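Paju opened its big downstairs room for the sixth year in October, and by mid-morning the kettle was the thing people were asking for. Birutė Laur, who runs the days with Zainab Haruna, puts out a square table and a red cloth and lets visitors find their own way to it.

The room is tall and white, with glass doors on to the trees. The furniture comes from house clearances in Okidcombe, and most of it is for sale. Upholstered chairs go first. Laur paid 60 pounds for three of them last spring.

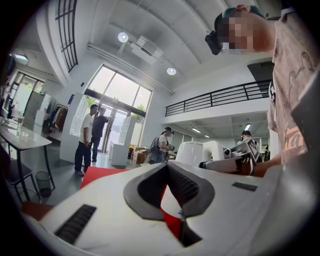
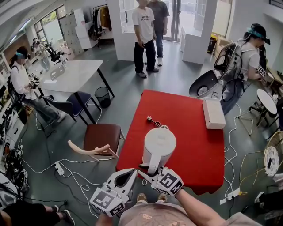 The downstairs room at Paju, with the white kettle on its red cloth in the second picture.

Tea is free. Haruna buys 300 bags at a time and keeps the spare boxes upstairs. "People sit longer with a cup," she says. "Then they ask what the chair costs."

The next open day is at Orkthorpe, in a smaller hall with one socket.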